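機械に皿を任せる日について

私はレストランの厨房で10年、皿を洗ってきました。ですから「家事ロボットはもうすぐ来る」という記事を読むと、少し複雑な気持ちになります。

洗うことは、もう機械ができます。難しいのは、その前と後の仕事だと私は思います。皿を一枚ずつ持って、決まった場所に立てる。人間の子どもは3歳ぐらいで手伝い始めますが、機械にとっては、皿の縁はとても薄くて、すべりやすいものです。

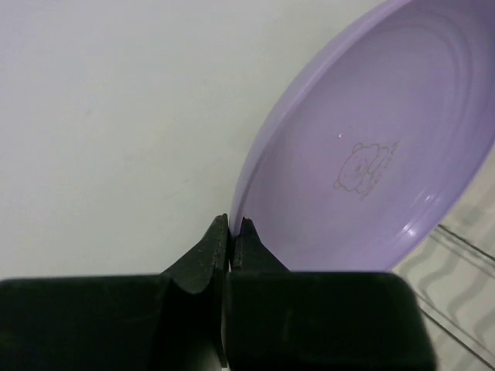
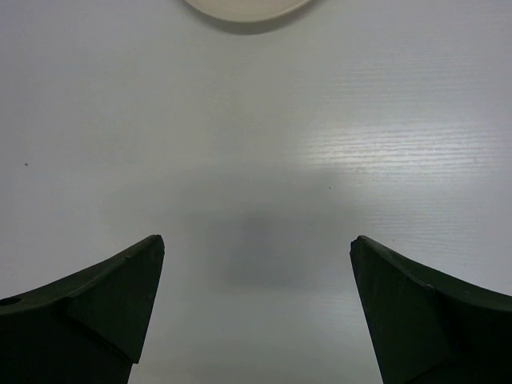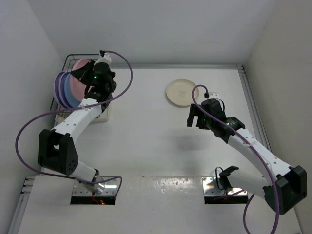

二本の指でつかむ皿、テーブルに平らに置いた皿、そして水切りかご。

同僚のハウ・タイさんは「遅くても、夜中に働いてくれればいい」と言います。この意見には半分賛成です。私たちの店では、忙しい日に皿を2,000枚洗います。1,000枚でも機械がしまってくれたら、腰はずいぶん楽になるでしょう。

しかし、厨房の皿は同じ形で待ってくれません。ソースがついた皿もあり、重なって離れない皿もあります。欠けた皿を見つけて、黙って別にするのも私たちの仕事です。一枚を上手に持てることと、一晩の仕事を任せられることの間には、まだ長い距離があると感じます。

それでも私は機械に反対ではありません。家庭で、急がない食器の片付けなら、先に役に立つかもしれません。店のほうは、まず床に置いた重いかごを運んでほしいです。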